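Teaching by demonstration (robotics)

Teaching by demonstration, also called programming by demonstration or learning from demonstration, is a family of methods in which a person shows a robot how to carry out a task and the robot's controller is derived from the record of that showing. The person may move the robot's own arm, drive it from a distance, or do the task with a separate tool built to resemble the robot's hand. The record usually holds camera video, the position of the hand over time, and the opening of the gripper.

The term covers both older industrial practice, in which a taught path is replayed without change, and later work in which many demonstrations are used to fit a model that maps what the camera sees to what the hand should do. The two share equipment and much of their vocabulary but differ in what they ask of the person teaching.

Lead-through teaching

In lead-through teaching, also known as kinesthetic teaching, the operator takes hold of the arm and moves it through the task. The arm's motors are either released or set to cancel the weight of the links. Joint angles are read at a fixed rate and stored. Paint spraying and arc welding were early uses, as both depend on a smooth path that is hard to write out as coordinates.

The method needs no model of the operator's hand, and every recorded pose is one the arm can reach. Its main faults are friction in the joints, which makes fine motion tiring, and the presence of the operator's body in the camera view. Teaching two arms at once is difficult for one person, who must guide each arm with one hand and has none left to work the grippers.

Remote control

In remote control, or teleoperation, the operator does not touch the working arm. Input devices include joysticks, six-axis hand controllers, tracked gloves, and leader arms. A leader arm is a small copy of the working arm with the same arrangement of joints; the working arm follows its joint angles directly, so no inverse kinematics are needed.

Delay between input and motion has a strong effect on the quality of the record. Operators respond to delay by moving and waiting in turn, and the pauses are stored along with the motion. A model trained on such data tends to reproduce the pauses. Most laboratories either trim them automatically or reject any demonstration in which the hand is still for longer than a set limit.

Force feedback is available on some leader arms. Without it the operator judges contact by eye alone, and grip force is often higher than the task requires.

Hand-held grippers

A hand-held gripper is a tool with the fingers and linkage of a robot gripper but no arm behind it. The operator carries one in each hand and does the task directly. A camera fixed to the body of the tool looks out past the fingers, so that the view is close to the one a camera on the robot's wrist would have. Finger opening is taken from an encoder or from markers visible to the camera. Hand position is recovered from the video, from an inertial sensor, or from outside trackers.

Because no robot is present, demonstrations can be gathered in homes, shops, and workshops, and the objects handled are whatever those places contain. Packaging, foil, paper, and thin card are common test material. They bend, slide over one another, and reflect light unevenly, and a card held on edge offers the camera very little area by which to judge its angle.

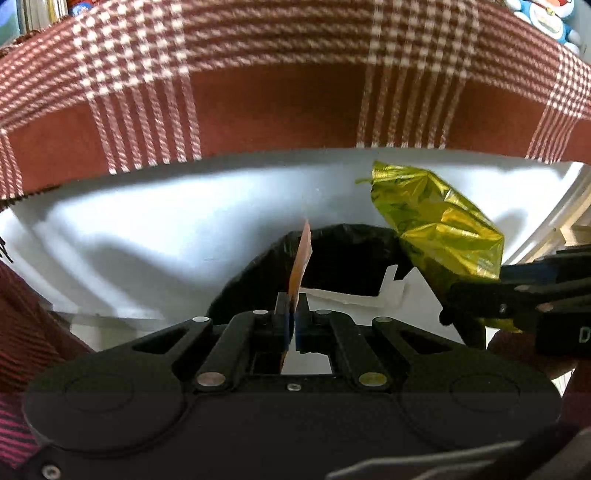

Serena Palumbo has argued that two-handed work of this sort should be scored on the transfer of an object between hands and on nothing else, as single-hand grasps are already well covered by older data. Against this it is said that a transfer score hides the cause of a failure, which may lie in the first grasp. Both forms of scoring remain in use.

The chief limit of hand-held tools is that a person can make motions the robot cannot. A wrist may turn past the range of the robot's last joint, or the two hands may pass closer together than two arms could. Records are therefore checked against a model of the target robot, and motions outside its reach or speed are dropped. A second limit is occlusion. In a bag or a deep tray the fingers and the held object may hide the point of contact.

Recording practice

A session normally begins with a calibration move, in which the fingers are fully closed and opened so that the zero of the encoder can be set. For two-handed tools, both grippers are then brought close together to fix their relative position. The objects are laid out afresh before each demonstration. Varying the layout is held to be more useful than adding repeats of the same one, although some repeats are kept in order to measure how consistent the operator is.

The Tutville set, recorded with paired hand-held grippers, is often cited for its handling of rejected material. Of 3,000 recorded demonstrations, 2,206 were kept. The remainder were stored separately with the reason for removal, chiefly lost tracking, and have since been used to train failure detectors. The Valska set used leader arms on a fixed bench and limited each operator to 300 demonstrations, so that no one person's habits would dominate.

Labeling is done during or after recording. Spoken labels are quick but must be aligned with the video. Written labels added later are more uniform, and disagreement between labelers is commonest at the boundaries of a step, for example the moment at which a reach becomes a grasp.

Use in training

The simplest use of the record is behavior cloning, in which a model is fitted to predict the demonstrated action from the current observation. Small errors accumulate, and the robot drifts into states that no demonstration covered. Common remedies are predicting a short run of actions at a time, adding corrective demonstrations that start from a poor state, and letting an operator take over by remote control when the robot goes astray. The takeover is then added to the training data.

Demonstrations from different devices can be combined if actions are expressed as motion of the gripper relative to its own previous pose. Differences in finger shape, camera angle, and lens still have to be accounted for. Software such as Mudeo converts between the usual recording formats and resamples all streams to a common rate.

Terminology

Usage is not settled. Bianchini restricts "teaching" to methods in which the robot is physically present and uses "capture" for hand-held tools. Other writers treat the words as equal. "Teach pendant" refers to the wired control box of an industrial arm and is not generally counted as demonstration, as the operator enters separate points.

See also: Behavior cloning; Inverse kinematics; Parallel gripper; Teleoperation

Comments (2)

Tiziana Orlandini
5/12/19
The section on remote control should mention clutching. With a hand controller you run out of room and have to release, move your hand back, and re-engage. Those gaps show up in the record the same way the delay pauses do, and a stillness limit will throw out good runs.

benchtop_r
Agree on clutching. Also the calibration paragraph gives only the start of the session. We repeat the open/close move at the end, and if the zero has shifted we go back through the whole batch. Worth a line.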